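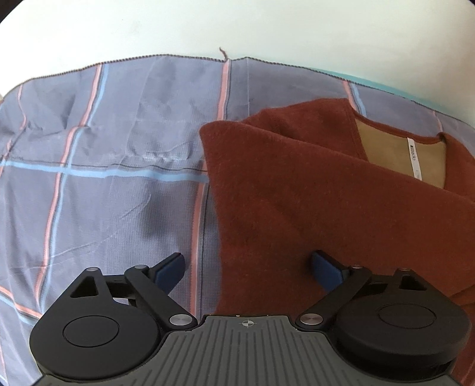

How many demonstrations does it take before a robot can fold a sweater on its own?

A few hundred clean ones will usually get you a first fold on a garment the robot has seen, and you should plan on several times that many if you want it to cope with other clothes and other beds.

Hello all, and a special hello to those who joined in October (there are so many of you now!). The question comes up often enough that I put the short answer up top. The longer one is under the quoted message.

On 11/02/2025 a member wrote to drillum-list:
> We are a small group just starting with hand-held
> grippers and we have 70 episodes of folding so far.
> The policy does fine on the first sleeve and then
> wanders off. Should we switch to remote control
> with the arm, or just keep collecting? Also, does
> patterned bedding hurt?

Please keep collecting, and don't lose heart over that second sleeve. Ours did exactly the same thing. At Nultov we had 930 episodes before the second sleeve was anything like dependable, and the set we train on now holds 3,975, though I'd happily trade a good part of it for slower, tidier ones from our early weeks.
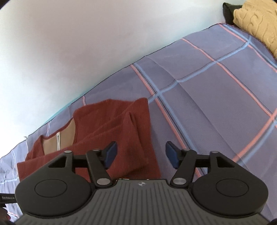 Photo: Wurard folding set, shared with the list

As for remote control, we did try it, on the Savolainen arm, and I have a soft spot for it. You know the arm can reach everything you record, and that saves grief later on. But cloth is fiddly when you can't feel it tug, and each fold took us about 4 times as long as it did by hand. We keep the arm for corrections now: let the policy run, take over when it drifts, and save that stretch as its own episode.

Patterned bedding hasn't hurt us at all. Plaid is lovely, because the stripes show you afterward how far the sheet got dragged along with the sweater. What did hurt was starting every episode with the garment in the same spot. Turn it, shift it toward the wall, leave it half folded once in a while, and start with the fingers open.
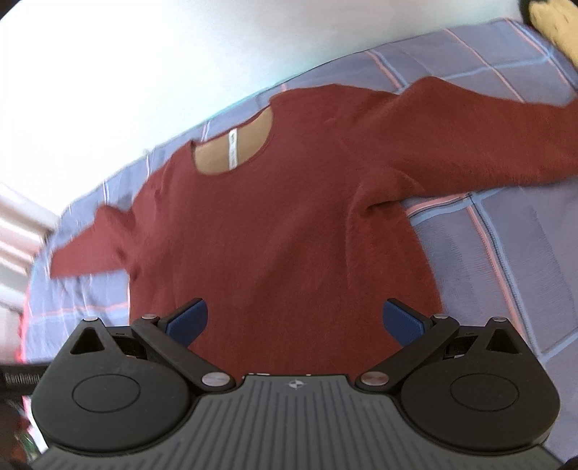
Sweater face-down, fingers open near the hem.

One more thing on that sleeve. Look at whether your people pause between the two. Ours did, and the policy learned the pause beautifully and then sat in it. We trimmed those gaps and it helped a good deal.

Do write back with how the next batch goes, and send a couple of the bad episodes too if you can spare them. I'm fond of the bad ones.

Warmly,
your list host at Nultov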